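How to Budget for a Bin-Picking Cell Before You Buy the Arm
Homgate Workshop Notes
Posted 18/05/2023

Everyone budgets for the arm. It has a brochure and a price, and it photographs well. Then the arm arrives, and you find out you have bought a very expensive coat rack that needs friends.

Start with the parts, not the catalog. Weigh the heaviest thing you will ever ask the robot to lift, then add the weight of the gripper, which comes out of the same payload. Buyers forget this so often that I suspect the brochures of helping.

Next, write down everything that touches the arm: gripper, mounting plate, cables, hoses, fittings, connectors. Get a price for each. Our quote from Nukora had a line for "misc. cabling" at $290, and I laughed at it in April. I have since paid it and gone back for more.

Then the bin and whatever holds it down. A bin that slides is a bin that has to be found again every cycle. Our clamps came to $448 from Casado, a figure I defended in a meeting with a straight face. 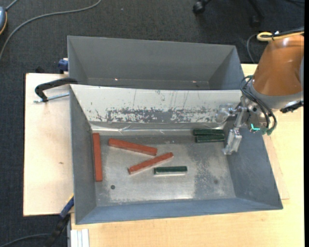
How much should I set aside for things I haven't thought of?
Take 18 percent of the full hardware total, put it on its own line, and don't let anyone rename it "savings."

Now for time, which costs money even when finance pretends otherwise. Plan 10 working days for setup and testing with simple shapes before you try real parts. Plain blocks are cheap, they don't mind being dropped, and they still manage to lie at awkward angles against a wall.

Ask each vendor these before you sign:
What does a spare set of gripper fingers cost, and how long does it take to ship?
Is the software license yearly or forever?
Who pays if the gripper and the arm refuse to talk to each other?

Flostov answered the last one with a link to its forum. Put that in the budget too, under labor.

Last step: get the quotes in writing and check the expiration dates. Two of ours ran out while we were arguing over the table.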